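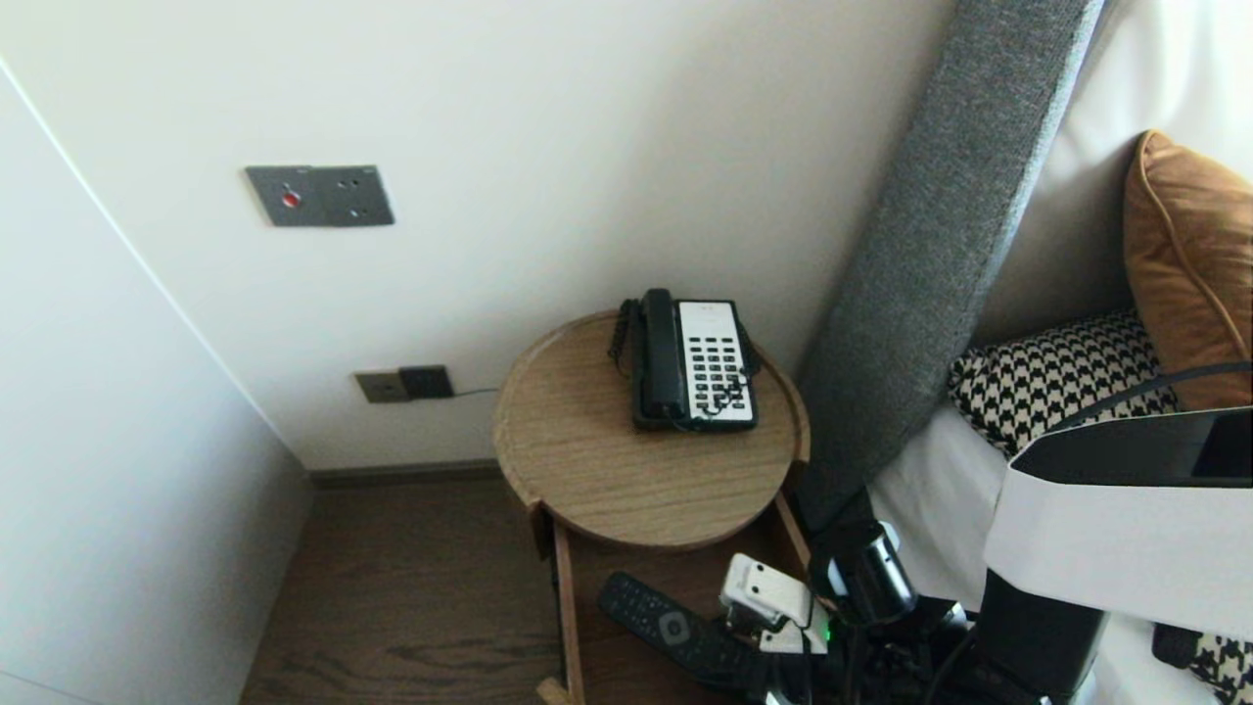 Week two: building the arm in a shared workshop, and getting it to pick things up
Notes by Obsa Tamiru, Skevport evening course. Bring a printed copy if you can, the wifi by the benches is hopeless.

Last week we got as far as bolting the arm to its post and arguing over cable ties. This week is all about the last bit of the arm, the gripper, and how we talk it into taking hold of ordinary household stuff. I love this part of the build (you'll have noticed), so shout if I start going too fast.

Before you power up
Check the end stops by hand with the supply off. Then look at your wrist cable and give it more slack than you think it wants – mine snagged twice in December and I had to re-crimp the lot. Those of you with the Borkex driver board, set the current limit to 400 milliamps for the gripper motor and leave it there until the fingers close properly. If you've got the older Nonis board the limit is a little screw next to the fuse, and it's fiddly!

Closing the fingers
Run the close command at 80 steps a second to begin with. You can go up to 600 later, but I'd like to see everyone's fingers meet gently first. 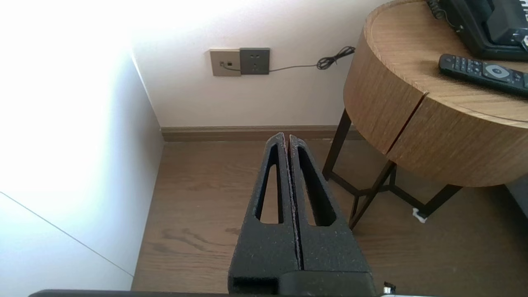
Fingertips are where most home builds go wrong, and I include my first three in that. Make them too stiff and they skid off anything rounded, too floppy and they fold up when you lift. I like a long triangular cutout down each finger, wide at the base and tapering towards the tip, and a matte surface with a bit of grain to it. For your first go choose something like the remote lying on the side table: long, flat, and set at an angle, so you have to turn the wrist before you close. Go across the narrow way, never end to end.

Drawers come next. A drawer has sides, and your gripper is wider than you remember, so come in from above and go down slowly. Milošević's worksheet has the sums for the approach height (question 2 has a typo, the minus sign should be a plus).

For next time
Write down your close speed and current limit, plus whatever you dropped. I'll bring the spare wrist bearings and the good crimping tool, please don't walk off with it again.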